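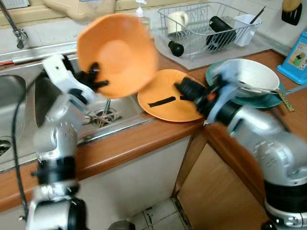 A Saturday-style crowd, a February drive and far too many quarterback cards

I have been going to card shows for most of my adult life, and I still get a little giddy in the parking lot. The Skekitz Card and Memorabilia Fair is a four hour drive from my door, so I had put it off year after year, but this February I finally packed the want list, two sleeves of trade bait and a sandwich and got on the road before it was light.

Skekitz is a bigger town than I expected, and the fair takes up the whole of the Palma Hall, down by the old rail yard. Doors opened at 9 and the line was already around the side of the building when I pulled in (parking is free, but the lot is gravel, so wear sensible shoes). Admission was $4, which in this day and age I will not complain about. They stamp your hand so you can run back out to the car, and I did that more than once!

The sign over the entrance said 300 tables. Football had the best of it, with basketball close behind, and baseball was pushed toward the back wall near the snack counter. I started on the left, as I always do, and promised myself I would walk the whole room before buying a thing. That promise lasted until the second row, where a dealer had a long white box of rookie autographs from the last several seasons, all in one-touch cases, with the prices written on little orange dots. I dug through every one of them. I came away with a short-printed receiver auto, numbered to 25, and a nice clean patch card with three colors in it for a good deal less than I had seen it go for online. The seller knocked off a bit more when I took both — always ask, politely, and have cash in your hand.

The grading booth was run by Zumach, a small outfit I had only read about on the forums. They weren't grading on site, just taking submissions and doing quick looks under a lamp for anybody who wanted an opinion before paying. I had them look at a linebacker rookie I have been babying since it came out of the pack. The corners were fine and the surface was fine, but the centering was worse than I had let myself believe, and I took it home raw. I'd have been sore about the fee later, so I am grateful for the straight talk.

Across the aisle, Eron had its supplies laid out: penny sleeves, top loaders, team bags, those magnetic holders in every thickness. I have been using their thicker top loaders for jersey cards for a while and like them fine, though the film on the outside is a nuisance to peel. Show price was better than the mail-order price once you figure in shipping, and I stocked up until my tote bag started to complain.

The part of the day I keep thinking about is the memorabilia room, up a flight of stairs at the back, where it was quieter. One case held a run of game-worn jerseys with the paperwork folded next to each, and I spent a long time in front of a mud-stained road jersey with a repair at the shoulder. Next to it was a helmet with paint from other teams scraped all across the front. I can't afford that sort of thing, but oh, I do like standing near it. The dealer was happy to talk about how he matches photos to the stitching and the scuffs, and I learned more in that half hour than in a month of reading.

A few small gripes. The aisles in the middle are tight, and with a backpack on you will be apologizing all day long. The cash machine ran dry before lunch. The pizza was pizza. Attendance was announced over the speaker at closing as 2,942, and I believe it, as I think most of them stepped on my feet.

Would I go again? Yes, and I'd stay overnight next time and take the room slower. I never made it to the dollar boxes along the far wall, and I still need one lineman to finish my team set.

Recent posts
Sorting a shoebox of 1980s commons
Top loaders or magnetic holders for patch cards?
What I bring to a card show, and what I leave home
Trading by mail without the headaches

Contact | Copyright, all rights reserved | Back to top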